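Filed under: Games, Handhelds, Rambling

So I finally finished Goltatness on Sunday, at an hour I'm not going to tell you, and I have been walking around with it in my head ever since. If you follow this blog you know I bought it in the spring sale, played the tutorial, got mad at the fishing and put it down for months. I was wrong about the fishing. I was pretty wrong about most of it, so let me take some things back.

For anyone who missed it, Goltatness is the one where you run a ferry between a bunch of foggy islands and slowly work out why half the people who live there won't talk to the other half. It's made by a tiny studio called Pidbridge, and their last game was a puzzle thing about elevators that I loved and that sold, as far as I can tell, to me and my cousin. The new one is much bigger. You get 40 passengers with their own schedules and grudges, and they remember stuff! I was late picking up the schoolteacher once, in my first week, and she brought it up near the end of the game in front of her whole family.

My trouble the first time was that I played it like a delivery game. I had my little route, I had my little upgrades, I was squeezing every crossing down to the fastest time I could manage (you get a bell sound if you beat your record, and I will do terrible things for a bell sound). And the game lets you do that! It just gets kind of quiet. People stop sitting up front with you. I figured the writing was thin, and really I was going too fast to hear any of it.

The second time around I slowed way down. I took the long way past the lighthouse, I let people board late, I fished when somebody asked me to fish. By the third island I had 7 different conversations going and a notebook next to me on the couch, with arrows in it. I have not drawn arrows for a game since high school.

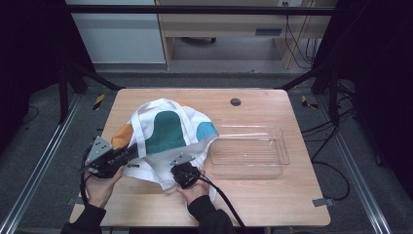
By Eun-ji Bang | Games, Handhelds | 5 comments

Okay, the hardware part, because a few of you asked. I played nearly all of this on my Wenon, the older model with the loose left trigger, and it ran fine. There's a stutter when you come into the big harbor with the fog turned up, and the text in the logbook is tiny. Like, hold-it-up-to-your-nose tiny. You can make it bigger in the settings, but then the last line of every page slides off the bottom, and twice that last line was the bit I needed. Battery was good for a long evening if I kept the brightness low. I hear it looks gorgeous on a big TV and I believe it, but I like a boat game under a blanket.

Oh, and turn off the automatic docking. I mean it! It's on from the start, it's buried two menus deep, and it takes away the best feeling in the whole game, where you cut the engine a little early and just drift in sideways and bump the tires on the pier. I crashed a lot at first. The passengers have lines for it. One old guy starts bringing his own life jacket.

Now, the ending. I'll stay vague, but if you want to go in totally clean, skip down to the part about the music.

There's a passenger called Kollár who rides with you from the first day and never says where he's going. He just pays and sits in the back. I'd decided early on that he was going to be the villain – he's got the coat for it – and so I'd been a bit rude to him in the dialogue choices, clicking through, giving him the short answers. Then you get to the last crossing, and depending on how many times you sat with him (I checked a guide later, it's at least 5), he either tells you the whole thing or he just gets off the boat. He got off my boat. He said thanks for the ride and walked up the hill and that was that, and I sat there while the credits went by feeling like I'd been caught at something.

I've seen people online calling that unfair, since the game never warns you it's keeping track. I don't know. I'd have been annoyed if a little icon had popped up every time. I did reload an old save to try and get the other version, and I only made it halfway before I got sleepy and a little sad and quit. I'll watch it on video at some point. Or maybe I'll do a full third run in the winter, when fog feels right.

The music! It's mostly accordion and something that sounds like a pump organ, and it changes with who's on board, so if you've got two people who hate each other the tunes sort of rub together in this ugly way that I loved. There's one track for the night crossings that I've now had on while doing dishes, answering email and cleaning out the hall closet. The soundtrack is sold separately and I bought it, which I never do.

Stuff I still don't like: the map is bad. You can't put your own markers on it, and the islands all have names that start with the same two letters. The money stops mattering pretty early, too. I ended with more than 1000 coins and nothing to spend them on except hull paint, so my ferry is now a sort of mustard yellow and I regret it every time I see it in a screenshot. And the goat quest is broken. I had the goat, I brought the goat to the right pier, and the farmer kept asking me where the goat was. Pidbridge says a patch is coming in March, so maybe hold off on the goat until then.

Next up is probably the new racing thing everybody's been shouting about, unless one of you talks me out of it. If you've played Goltatness, tell me in the comments whether Kollár talked to you, and please put a spoiler line above it for the folks who haven't gotten there yet.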